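4.2 Shared tables and who books them

Bookings at the Ukwood site were read off the paper diary first, then checked against the door log. The two did not agree. More than 3000 entries in the log, far fewer in the diary – people walk in, sit down, never write anything. We kept the log as the main source and used the diary only for names of groups.

Short stays dominate. Most under an hour, and clustered before lunch. Mac Giolla found the same in her library study, though there the rooms had to be paid for, so the comparision is loose. Musar argues that free rooms get wasted. Our figures don't support that, at least not for small rooms. Large rooms are another matter (see 4.4).

Interviews were held in September, 9 in all, by Chae-won Do. Two were dropped from the analysis as the speakers had moved to another building by then. The rest talked less about size than about getting to the room. Stairs, the heavy door on the landing, not knowing if somebody was already inside. One office worker: "I'd sooner sit in the corridor than knock." Variants of this came up in 5 interviews. Biro calls it threshold cost and we borrow the term here, without his scoring method, which needs a longer run of data then we had.

Furniture was mentioned mainly in passing. Tables with an odd shape were liked by pairs and disliked by anyone with papers to spread out. Sinéad Dolan coded these remarks separately, codes in the appendix. Fig. 3 gives one of the tables with a trapezoidal top. 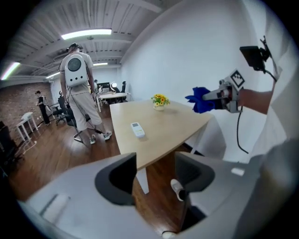 Figure 3. Table with trapezoidal top, pale wood, flowers towards the far end.

Does a booking system increase the use of small rooms?

Only where people can see from outside that a room is free. At Ukwood the diary hung inside the door, and walk-ins went on as before.

Weekends left out of all counts. Evening use is taken up in 4.3 – the log is patchy there, lock battery.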